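Home builders spend too much on motors and too little on fingers. I have put 161 hours into the arm on my bench at the Gurngate workshop, and most of the useful ones went into the last few inches of it.

The usual advice is to buy stronger servos. I did that in October and the arm got better at crushing things. New pads and a slower closing speed did more, and cost me an evening.

People also practice on wooden blocks for too long. A block forgives a bad approach. Something shiny and lopsided, fat at one end and narrow at the other, does not.

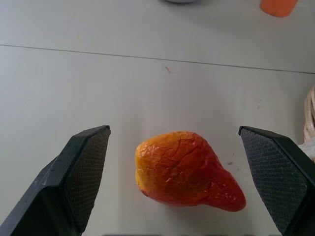
So my advice to anyone starting a build is to pick the awkward object first and design back from it. Leave the motors alone until the fingers are right. I went through four sets before I believed this.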